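4. Handling of Packaged Goods

Posted June 2, 2019, by Seon-mi Lim
96 shares | 6 comments

The arm described in Section 3 was assembled in the shared workshop at Wornadell from a Mulano kit, with replacement fingers made on site. Sealed food wrappers were chosen as test objects. They are cheap, they bend, and their printed faces vary widely in color. A flat packet is the hardest case for a two-finger grip, as the fingertip must reach the seam without pushing the packet along the surface. The controller therefore slows the final approach and lowers the finger beside the crimped end.

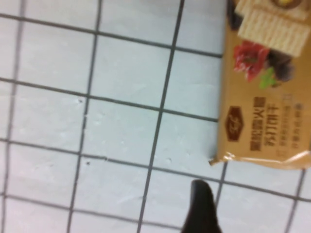

Wendelin Aigner objected at the draft stage that a slow approach hides errors in wrist calibration, and asked that the offsets be reported separately. They are given in Section 6.

Figure 4. Wrist views during the trials. First view: packet of soda crackers on tile, fingertip near the crimped seal. Second view: bag of shrimp-flavored prawn crackers in a cardboard box, finger against the bag.

Bags standing in a box require a different rule. The side of the bag gives way under the finger – often by several millimeters – and neighboring bags limit the room for opening the grip.
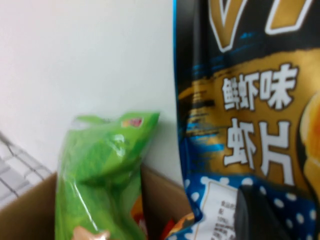
Motor current was logged at each contact, and the closing motion was stopped once it passed a fixed limit. The log holds 2931 contacts from 4000 planned.

Comments

Imhof: Was the current limit the same for both rules?

Hondska: We built a similar arm at home and had to lower the limit for thin film.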